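**White table top: how do you keep it clean?**

**ruoxi_d** · 2019-07-24
Hello all. I want to replace the top of my work table at home, 4 feet long. I drink tea there and I also staple papers, so it must survive both. My husband wants dark wood. I want white, with low walls at the sides so that small things do not fall down. Please tell me if this is a mistake.

**Skelari207**
White is a mistake, sorry. I had one for 2 years and I saw every crumb. Take gray.

**derum_bench**
I do not agree with Skelari207. On white you find what you dropped. Two pictures of a white one with walls: 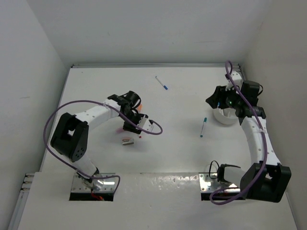
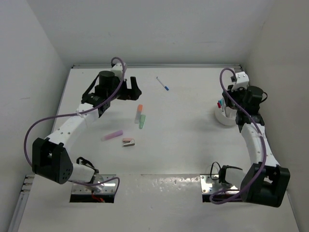

My own top is also white, I bought it from Ornarix in November and I wipe it with warm water and a little dish soap. No powder, it makes the surface dull. Dark things are easy to see on such a top, but a white cup like the one in the second picture is not so easy, and I have already knocked over one of mine. Now I use a blue cup. Also think about the walls: the first picture has faint smudges and scuffs on them, and mine look the same.

**Skelari207**
So you agree with me a little. You must wipe walls too!

**derum_bench**
Yes, but it is five minutes. On gray the tea ring is still there, you only do not see it.

**ruoxi_d**
Thank you both. Does tea leave a stain if I forget it overnight?

**derum_bench**
A light one. Baking soda with water, soft cloth, wait a little, then rinse.

**Skelari207**
Test it in a corner first. I made one shiny spot and it never became like the rest again.

**ruoxi_d**
I will order a small sample and leave tea on it for one night. Then I will write here how it looks.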